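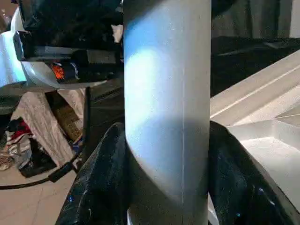
Montoya Upright Frame with Cloth Liner

Home | Products | Frames and Stands | Parts | Contact

Posted in May by Severino Miranda, Lundico Product Office
10 comments | 359 shares

The Montoya is a tubular stand supplied by Lundico to schools, laundries and shared workrooms. Uprights of more than one thickness rise from a rectangular base with raised rims, and a white cloth liner is supplied with each order. The product is offered in white only.

Uprights

The tubes are smooth to the touch and have a matte surface. Customers should inspect each tube on delivery and report dents or scratches to the Parts Desk before assembly begins.

Base and liner

The liner is packed separately from the frame and may show creases when first opened. It may be washed before use. Replacement liners are sold singly or in packs of 10 – please quote the order number of the original frame.
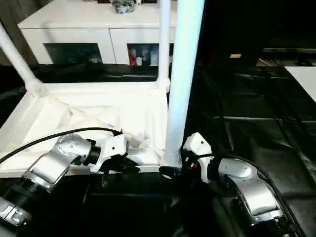 Montoya frame, white, with cloth liner in the base.

Assembly

Lay out all parts and check them against the packing sheet. Join the base first, then fit the uprights at the corners. The base should rest flat on a bench or floor while the uprights are being pressed home. Tools are not included.

Ordering

Part number: 359
Minimum order, trade accounts: 50 frames
Longest delivery period: 10 working days

Orders above 1,000 frames are handled by written quotation. Requests should be addressed to Maximiliano Carretero, Trade Sales. Questions on spare tubes and liners are answered by the Parts Desk.

Products | Parts | Returns | Contact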